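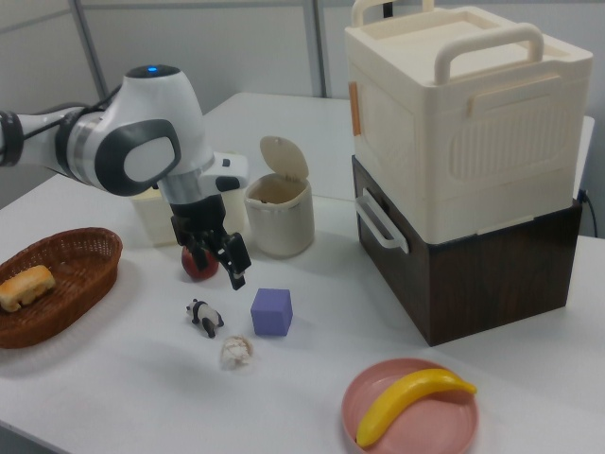

A robot arm over a table of mixed objects, among them an apple, a bread roll and a toy banana.

Put me down as a doubter. I have been reading that the household robot is nearly ready since I was in high school, and the date keeps moving. The latest promise came in June from a startup called Dralteo, whose pitch says an arm on a kitchen counter will "handle the clutter" in ordinary homes soon. Soon is doing a lot of work there.

I don't doubt that an arm can pick up an apple. An apple is a friendly thing to grab: firm, round, happy to sit still. A bread roll is already harder. Squeeze too much and you've wrecked somebody's breakfast, squeeze too little and it's on the floor. Then there's whatever small crumpled thing is lying between the panda and the cube. Is it trash? Is it a shell a kid brought home from the beach? My hand could pick it up either way. The chore is knowing whether it goes in the can, and the person who knows is usually in another room.

Hannelore Lehner cleans vacation apartments for a living, 16 of them in a busy week, and I asked her what takes the time. She didn't say lifting or wiping. "Deciding," she said. "Is it theirs, is it ours, is it garbage." She can turn over a small place in 36 minutes on a good day. I would love to see the machine that does it in an afternoon without a technician standing by.

The shop floor is a better case, I'll admit. Jonas Kälin runs packing at Mustoler, a small parts supplier, and he has two arms that move the same tray to the same spot all day. He likes them. He also told me that when the tray supplier changed the lip on the tray, both arms were down for 4 days. His packers noticed the new tray and kept packing.

Fans of the technology will say that practice on tabletops adds up, and that more tries with more objects will get us there. Maybe. I've seen real progress in the last five years and I won't pretend otherwise. But a tabletop has no dog, no stairs and no sink full of greasy water – and most of my housework involves at least two of those.

So my money stays in my pocket. Show me a Sunday night kitchen after a family dinner, with the leftovers put away in containers that have the right lids. Then come talk to me about price.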